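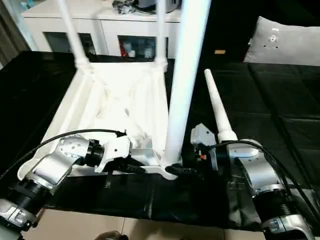 Sirkwood flat-pack chair, two months in

Bought for the back porch at our rental in Elldale. Needed seats fast, had family coming, didnt want to spend real money. Parsons had the Sirkwood on sale so I got 4.

Short version: fine. Not great. Would buy again at the sale price, wouldn't at full.

Comfort

Better than I figured. Fabric seat has a dip to it, you sink a little. My dad sat in his through a whole ball game and didn't complain, and he complains. Back is on the upright side. If you want to nap get something else. No arms on this one, there's a version with arms but Parsons was out.

Seat height is low for our table. Kids fine, I end up with my elbows too high. Measure first. I didn't.

Weather

Left out since they arrived. Sun, two big storms, one sprinkler accident. White frame still white, wipes off with dish soap. Fabric is another story, gets a gray line along the front where legs rub. Cold wash, hang dry, came back mostly clean. Don't put it in the dryer, mine shrunk a bit and was a pain to get back on.

Putting it together

Plastic tubes push into sockets. No tools. Instructions are one sheet, drawings only, and the drawings are tiny. First chair took forever, the rest went quick. Push hard and twist. If a leg wobbles its not all the way in. Keep the parts for each chair in there own pile or you'll be sorry.

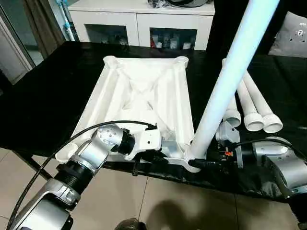 Base with one tube in, four more on the table.

Delivery

Larkance brought it. Box was crushed on one corner, nothing broken. One chair was short a foot cap. Emailed Parsons, got a reply from Evie Dobson the next morning, cap showed up in the mail that week. No forms, no photos asked for. Good service, credit where due.

What I don't like

Light. Too light. Wind took 2 of them off the porch and into the neighbors hedge. Now we stack them against the wall at night. Stacking works ok up to three, the fourth leans.

Also they squeak. On and off, worse on hot days. Tried soap on the joints, helped for a week.

Who its for

Renters, porches, extra seats for a party. Not for everyday dinner chairs. Had nicer ones in our old place and I do miss them.

Will update in April if they make it through winter.

Posted August 30, 2019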